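Home Explore Notifications Lists Profile

Golnar Taheri
2024-11-17

OK, paper people, I have to talk about patterned backdrops, because I've fallen all the way in! 1/

It started with wrapping paper I couldn't bring myself to throw out after a July wedding. Now there's a whole drawer of the stuff and I regret none of it. 2/

My one rule used to be "never mix two florals." Murray Prendergast talked me out of it. Go huge on the walls and tiny on the floor, he said, and they'll get along fine. He was so right. 3/

Big red flowers on a speckled white, little gray-green vines underneath, and then one flat piece of plain pink in the middle. I could look at this combo all day: 4/
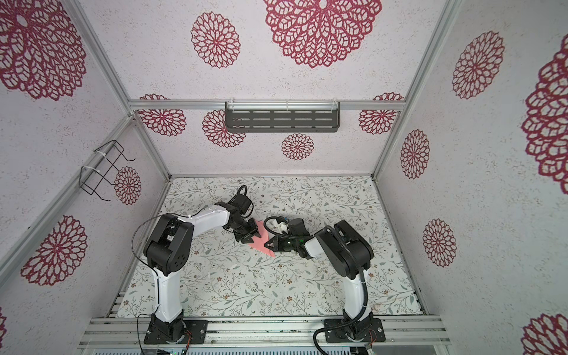
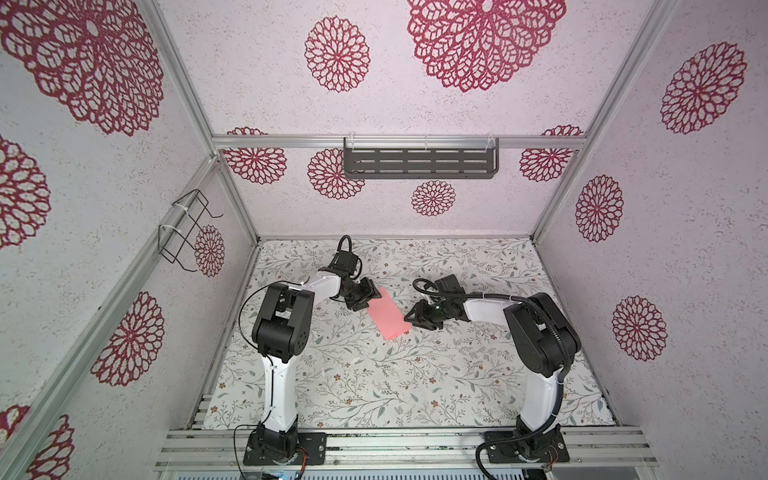 Pink on its own never did much for me. Next to that deep red, though?! It makes me want to fold every valentine I own out of it. 5/

If you want to try this at home, start with the floor. Pick something pale, with a print small enough that it reads as texture when you squint. THEN shop for walls. I did it backward the first time and ended up with three rolls of mustard I still can't place (Anahera, they're yours if you want them). 6/

Folding tip while I'm here: lay your sheet at an angle to the print. Lined up square, my eye keeps sliding off to the pattern. Turned a little, I see the sheet first. Works with fabric squares too! 7/

Also, plain paper only for the thing you're folding. I tried a floral crane on a floral mat once and lost it for a whole evening, beak and all. 8/

Next up I want to try a dark green sheet on the same vines. Or maybe butter yellow? Send me your weirdest color pairs, I'm saving every single one. 9/9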